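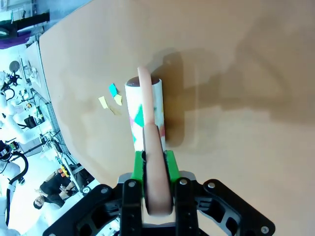

¿Y no podemos dejar los botes altos siempre en el mismo sitio?, preguntó una voz desde el fondo antes de que me diera tiempo a sentarme, así que empezamos por ahí y el orden del día se quedó para luego.

Acta de la reunión de la cocina compartida de Clolby, 8 de marzo de 2024. Tomo notas yo, otra vez (¡y encantada!).

1. Botes y cosas sueltas. El bote blanco, el del rombo verde azulado, se queda en la mesa grande, y la tira rosa va con él. A mí me gustaba más la balda, lo dije y perdí la votación. Lo que siga sin dueño en agosto se lleva al local de Milau.

2. Presupuesto. Quedan unos 40 euros en la caja. Se aprueba gastar 16 en bayetas y jabón de Tinine, que el último nos duró muchísimo. Lo de pintar la pared no se discute hasta que Mollel mande el precio por escrito. 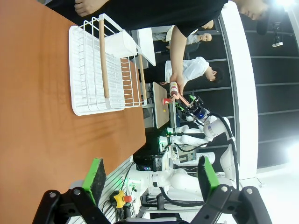 Que los mangos de madera no se dejen en remojo, por favor, pidió alguien al llegar al punto del escurridor, y hubo bastante acuerdo.

3. Escurridor. Sigue siendo el blanco de varillas, con su cubertero a un extremo. Hubo quien propuso comprar otro más grande, pero yo creo que si cada cual guarda lo suyo por la noche nos sobra con este, y así queda. Los cubiertos, al cubertero, y los vasitos como el rojo, boca abajo.

4. Botellas. Se cierran después de usarlas y se limpia el borde antes de guardarlas. Esto salió también en la reunión anterior y lo vuelvo a apuntar.

5. Ruegos y preguntas. Falta un trapo seco junto a la mesa; traigo yo uno de casa el lunes. La próxima reunión, sin fecha todavía.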